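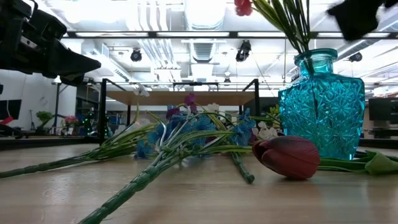

According to Keabetswe Radebe, a demonstration is worth keeping only if a person can say afterward what the arm was trying to do. This opinion is often repeated in the literature of the Bollasell collection, and it has shaped how the examples are chosen.

Bollasell is a set of recorded examples for teaching robot arms to handle artificial flowers. It was started in June by the Bemov workshop and first released in September 2021. The first release has 2,000 recordings, of which 413 were set apart for testing.

Method

In each recording an operator guides the arm through one task, such as lifting a stem from the table or placing it in a vase. The flowers are arranged again between recordings, so that the learning system does not meet the same pile twice. Stems lying across each other are preferred — they make the choice of grasp more difficult. Glass vases are also used.

Every recording receives one of seven labels. Failed attempts are kept under their own label, and 579 of the recordings belong to this group.

Use and criticism

The Cordeiro method of training was the first to use the collection. Later users noted that artificial stems bend differently from fresh ones, and that a system trained only on Bollasell may press too hard on a real tulip. A second collection with fresh flowers, named Womow, is in preparation.

See also: Grasp planning; Learning from demonstration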